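Workroom Storage and Surfaces: Gallery

Furniture and Fittings Survey, Kirui Building
Text by Idrisa Okoth. Measurements by Ernő Dobos.

The gallery covers the storage furniture in the second-floor workroom at Kirui. It is meant for people who will be using the room after the August changeover and for anyone ordering replacement parts. The full schedule, with item numbers and supplier codes, is kept in the Mirkeck folder on the shared drive.

The room has been in use as a general workroom for 9 years. In that time the tables have been replaced once and the lighting twice. The wall shelving was removed before the last repaint and the fixing holes were filled, so nothing should be hung from the north wall until the new rails are in. Freestanding storage only, for now.

Dimensions in the schedule are in millimeters. Standard table depth throughout the room is 900. Shelf spacing in the tall units varies, and the figure to use is the one on the schedule line for that unit, measured from the top face of one shelf to the underside of the next. Do not work from the supplier drawing. Two of the drawings show an earlier version with a different shelf pitch.

Glass-fronted storage

Tinted glass was chosen for the tall storage because the afternoon sun reaches the back of the room from three o'clock on. Clear glass was tried first and the labels on the stored boxes faded within a season. The tint cuts the glare on the contents but makes them harder to read from a distance, so shelf labels should go on the front edge of the shelf, large type, dark on white.
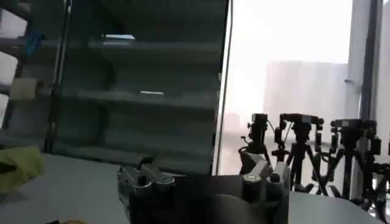 Dark glass-fronted cabinet with four shelves behind the tint. Pale gray tabletop in front, yellow-green cloth at left.

Reflections are the main drawback of tinted fronts. With the ceiling lights on, a bright patch shows in the glass and the shelf behind it can't be read without moving to one side. Matte film was priced through Guvham and turned down on cost. Tilting the nearest light fitting away from the glass does most of the same job and takes a few minutes with a stepladder.

Cleaning: soft cloth, lightly damp, then a dry one. No ammonia cleaner on tinted panels. Wipe along the length of the panel and finish at the metal edge, where dust collects. Paper towel leaves lint in the corners and should be kept for the floor.

Loading: 20 kg per shelf, spread evenly. Heavy stock goes on the bottom shelf. Rolls and spools should be stored upright or in a tray, as they travel when the cabinet is bumped. Anything that doesn't fit fully behind the front goes to the Talatico racks in the corridor.

Work surfaces

All table surfaces are to be light gray. The color makes small dark parts easy to find and shows spills early. It also shows marker pen, and marker pen does not come off completely. Use masking tape for layout lines and lift it the same day.

Cloths for general wiping are kept at the tables and replaced as needed. Colored cloths are for surfaces and white cloths are for glass. The two should be washed separately. A used cloth goes in the bin by the door at the end of the session.

Small items left on a table overnight are moved to the tray on the windowsill and kept there until the end of the month.

Open items

Replacement shelf clips, tall units: ordered, part 498, delivery not confirmed. The clips from the old stock fit but sit slightly proud of the upright and scratch the shelf when it is pulled forward. Use them only if a shelf would otherwise be out of service.

Leveling feet: Ernő Dobos has checked the tall units and adjusted the rear feet. The floor falls slightly toward the window and the feet should be checked again after any unit is moved. A front that drags or hangs open usually means the feet need attention before the hinges do.

Labels: the new set is printed and is in the top drawer of the desk by the door. Old labels should be removed with warm water. Scrapers are not to be used on painted metal.

Corrections to the schedule go to Idrisa Okoth, with the item number in the subject line.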